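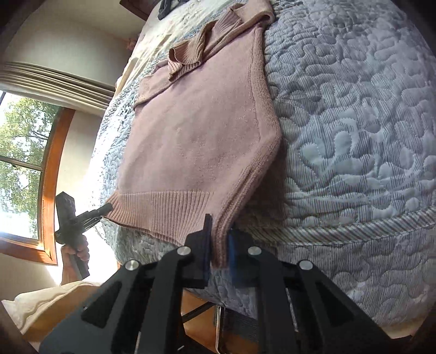
Fung-ping Chien asked at the interim review whether the corner detector could be trusted on fine knitwear, where the hem and the cuff have much the same ribbing. The question changed the order of our work. We had intended to begin with the fold planner, and instead spent most of November on Nirden, the perception module.

Nirden takes a single wrist view and returns up to four grasp candidates, each with a confidence score. It was trained on 3,000 labelled frames, with a further 500 held back for testing. Most early errors came from sleeves folded over the body of a garment, since the cuff was then scored as a hem corner. Adding the direction of the side seam as an input reduced these errors, although dark fabrics remain difficult.

The planner, Yaman, receives the chosen corner and plans a path for each gripper. A grasp on one hem corner is held while the second gripper approaches the other – the two paths are checked against each other every 300 milliseconds.

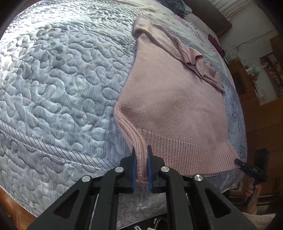
One reviewer of the draft wrote that a fixed checking interval was hard to defend when the grippers move slowly near the cloth and quickly elsewhere. We accept the point. An interval tied to the distance between the fingertips has been written and runs in replay, but it has not yet been tested on hardware.

Replay logs are stored with the software version and the settings used. Section 4 lists the settings for both modules.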